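Revised Jun 14, 2025

# Applying printed contact film to a flat panel

This procedure covers self-adhesive vinyl film on a rigid, flat panel: a shelf, a tabletop, a backing board. It does not cover curved edges or heat forming. Film with a directional print needs one extra step, given under Layout.

## Materials

- Contact film, enough for the panel plus 2 inches on every side
- Felt-edged squeegee
- Snap-off knife with a fresh blade
- Steel straightedge longer than the shortest side of the panel
- Denatured alcohol and lint-free cloths
- 220-grit sandpaper
- Spray bottle with water and two drops of dish soap
- Pin or fine needle

## Surface preparation

Remove all hardware. Fill dents and screw holes, let the filler cure for the time on its label, and sand flush with the 220-grit paper. Film under 8 mils thick shows every ridge beneath it, so check the panel with a light held low to one side.

Raw particleboard and MDF must be sealed before the film goes on. Use one coat of water-based primer and leave it overnight. On painted or melamine-faced panels, a light scuff is enough. Vacuum, then wipe with alcohol and allow to dry.

## Layout

Unroll the film face up and let it relax for an hour at room temperature. Stone patterns usually have veins that run at an angle across the roll. Decide which way the veins will run before cutting, and mark the top edge on the backing paper of every piece. If two panels will meet, lay them side by side and slide one piece of film along the other until the veins cross the joint at a similar angle. An exact match is only possible at the repeat length printed on the roll.

Plant and grass prints have a definite up and down. For vertical panels, cut all pieces in the same direction from the roll.
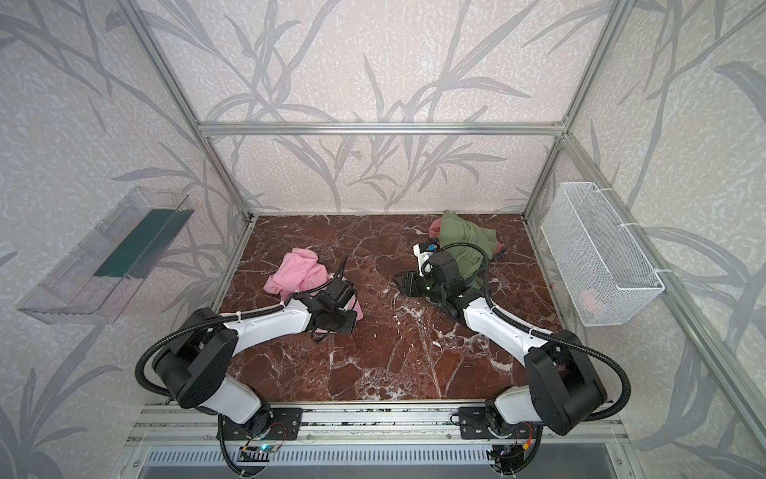

Cut each piece oversize by 2 inches per side. Do not cut to final size before application; film stretches slightly under the squeegee, and a pre-cut edge will not land square.

## Application

1. Mist the panel lightly with the soap solution. Skip this step on sealed MDF.
2. Peel back 3 inches of backing paper and fold it under.
3. Align the film with the far edge and press the exposed strip down from the center outward.
4. Pull the backing away with one hand, a few inches at a time, and follow with the squeegee in overlapping strokes.
5. If a crease forms, lift the film back past it at a low angle and lay it again.

Prick small bubbles at one side with the pin and press toward the hole.

## Trimming

Wait 30 minutes. Hold the knife at 45 degrees to the panel edge and cut in one pass. Snap off a blade segment after each long side. For wrapped edges, cut a relief notch at each corner, fold the short sides first, then the long sides.

Leave the panel flat for 24 hours before refitting hardware or placing any load on it.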